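Ticket 273
Subject: Cup hanging demo stops before grasp, open day Tuesday
Site: Femside
Opened by: Joar Nyberg
Assigned to: Kjell Hedlund
Priority: High until the open day, then normal
Status: Open

Joar Nyberg, 8:40 AM
The cup demo faults on start. The arm homes, moves to the approach pose and stops with code 13. I restarted the controller twice and got the same thing. Doors open to visitors at 1 PM. The Friesen sorting cell is fine and can run by itself if we have to drop this one.

Kjell Hedlund, 8:55 AM
Code 13 is a gripper position timeout. The fingers did not report closed within the limit during the self check. Did anyone change the finger pads or the force setting since the last visit?

Joar Nyberg, 9:10 AM
Roald changed the force setting on Monday for the Sketcombe task. He doesn't remember the old value.

Kjell Hedlund, 9:20 AM
The old value is in the backup. Load the profile named femside_visit, not the one named femside. Close limit should read 95 after loading. Then run the self check with nothing in the fingers.

Joar Nyberg, 9:45 AM
Loaded. Close limit reads 95. Self check passed on the second try. First try gave the same code 13.

Kjell Hedlund, 9:50 AM
Send pictures of the cups and rack, and one from the wrist camera.

Joar Nyberg, 10:05 AM
Cups and rack first, wrist camera second. 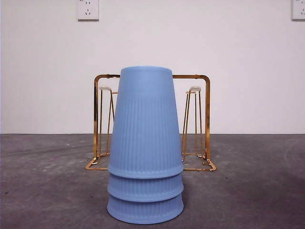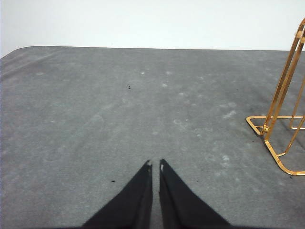

I have not cleaned anything yet. Reijo wants to know if he should put the cup demo back on the visitor schedule.

Kjell Hedlund, 10:20 AM
Wipe the finger pads and the wrist camera cover with a dry cloth, no solvent. Run the self check again. If it passes, run the full task with the guard closed. If you see code 13 once more, leave the demo off the schedule.

Joar Nyberg, 11:15 AM
Self check passed. Full task completed on both runs. Told Reijo to put it back on for 1:30.

Joar Nyberg, 4:30 PM
Ran for two visitor groups. One stop during the second group, code 13 again, cleared with a reset. Witold Jakubowski from Odesow was in that group and asked for the fault log. OK to send?

Kjell Hedlund, 4:40 PM
Yes, send it to him. Copy me. Keeping this ticket open for the intermittent code 13. Next step is to swap the gripper cable. Roald, please save the Sketcombe settings under their own profile name before then.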